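In Defense of the Box You Don't Throw Away

I keep boxes. Let's get that out of the way, because my friends already know it and my sister has opinions about it. Shoeboxes, phone boxes, the sturdy ones with the lid that lifts off slowly like it's presenting you with a crown. When I moved into my current place I brought 18 of them along, and most were empty at the time, and yes, I paid to have them driven across town.

The usual advice is that packaging goes straight to recycling the minute you've got the thing out. Temitope Edet, who I shared an apartment with for years, is strict about this. She slices, flattens and stacks before she's even plugged the new gadget in. I admire it! Her closets are a dream. But she also owns one enormous drawer where every cable she has ever met lives in a knot, and I've watched her dig through it for a charger while her phone died on the counter. A small box would have fixed that years ago.

My feeling is that if you live in one room (or did for as long as I did), the boxes are your furniture. You don't have a hall closet. You don't have a garage. Your bed is next to your kettle, your kettle is next to your snacks, and your suitcases are standing against the wall holding up other things. Once you accept that, a good box with stiff sides starts to look like the cheapest drawer you'll ever own.

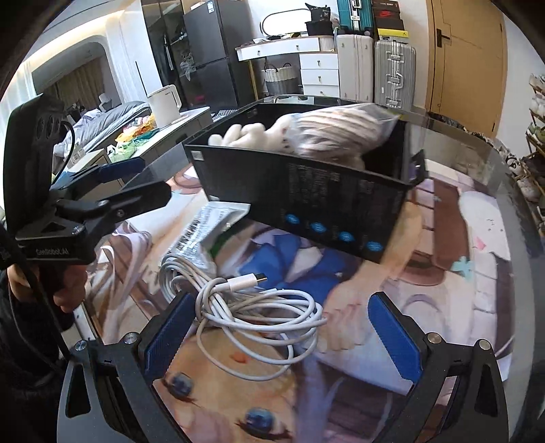 Open box, bag still inside, and a USB cable that needs a home.

I feel very warmly toward any room with a shoebox parked on top of a suitcase. It's a shelf! It cost nothing extra! People will spend real money at Tikkanen on a set of matching gray bins, then come home and find the bins don't fit under anything, and there was a perfectly decent shoebox there the whole time.

Now, the bag inside the box. I go back and forth on this one. Ketsara Boonchu says the bag should always go, even if the box stays, and she has a point, since a plastic bag puffs up and eats half your space. But if what's in it is soft and light, I leave it bagged. Dust is real. I once stored cotton balls loose in a lovely Onetti gift box and by April they'd gone the color of dishwater.

Little packets are another matter. You know the kind, small and white, some code printed on them, they come with everything. Open it or toss it, but do it the same day. I let mine pile up on the table for most of a winter and ended up with a mug full of them that I moved every time I wanted to eat.

I do have limits. Four boxes per shelf, and anything I haven't opened in a year has to make its case. Last time I went through them I let go of five, including one from a blender I gave away in college. It hurt a little. Then I put my spare chargers in the nicest one that was left, wrote CORDS on the end in marker, and slid it under the bed.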